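Going back to paper recipes

23 Sep 2021

I stopped using recipe apps in February and went back to index cards. The last app I had held 1,603 saved recipes, and I cooked the same 9 dinners from it anyway. I copied those out by hand over two evenings. The lentil stew took 3 cards, mostly for the notes Liya Berhe gave me on the spice mix. 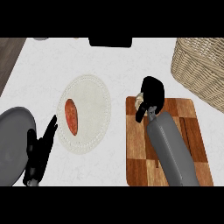 My cards are plain white and unlined. Ingredients go on the front, steps on the back. If I change an amount, I cross out the old one and leave it readable. The flatbread card has been corrected so many times that I need to write a new one.

I do miss being able to search. When Chaltu Abdella asked for the squash soup, I had to go through the whole stack, and it was filed under P for pumpkin. I've moved it to S. The oven times still need checking, as I wrote them all down for my old stove.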